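3.2 The Kistden arm kit

The second product under review is the Kistden, a tabletop arm sold as a kit by Foretti. It was chosen because it sits at the low end of the price range covered in this paper and because it ships with its own recording software, so a buyer can collect demonstrations without writing a driver first. We bought one kit through the ordinary web store in March and did not tell the maker that it would be tested. Assembly was done by the third author (Yimer) following the printed manual. The manual is clear on the mechanical steps but gives only a short paragraph to servo centering, and the wrist had to be taken apart again when its zero position was found to be off by one spline tooth.

Control runs over a single serial link from a desktop computer. Commands and joint readings are logged together, and the software writes one file per trial. We left all gains at the factory settings, as most buyers would. The vendor's optional tuning service was not used in this section; it is treated in Section 5.

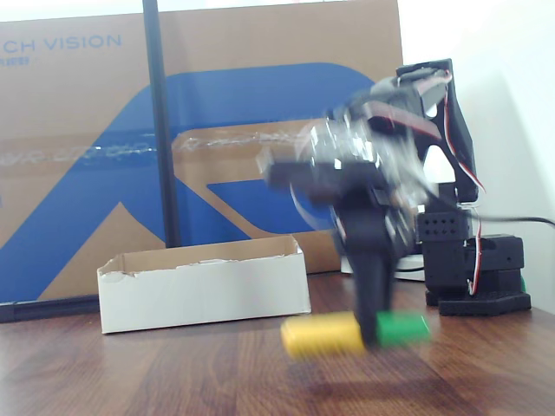
Figure 2. Kistden arm during a block-moving trial.

Block moving was the main task for all kits in the review. The operator starts the trial, the arm goes to the block, and the trial counts as a success if the block ends up inside the target container and stays there after the gripper opens. Speed was left at the software default. At that setting the front of the arm moves fast enough to blur in Figure 2, while the base and the holed servo bracket above it stay sharp. The block in the figure is yellow on one half and green on the other, and the black finger crosses it where the two colors meet. The open white cardboard box to the left of the block has a torn front rim. Wires on this kit run outside the links, in a loose bundle down the side of the arm, and Foretti supplies no clips for them. Tekleab and Miettinen, who ran the trials, inspected the wiring between sessions.

We planned 3000 trials and kept 2682 for analysis. The rest were dropped under the rules in Section 2.4, mostly for missing joint readings at the start of a file. The missing readings were traced to the serial buffer, which the software does not clear when a trial is restarted by hand. Restarting the program between trials avoids the fault but adds a delay of 16 seconds each time. We reported this to Foretti through the support form and received a reply confirming the fault, with no release date for a fix. The Berhe and Wamell kits, described next, use different logging software and did not show it.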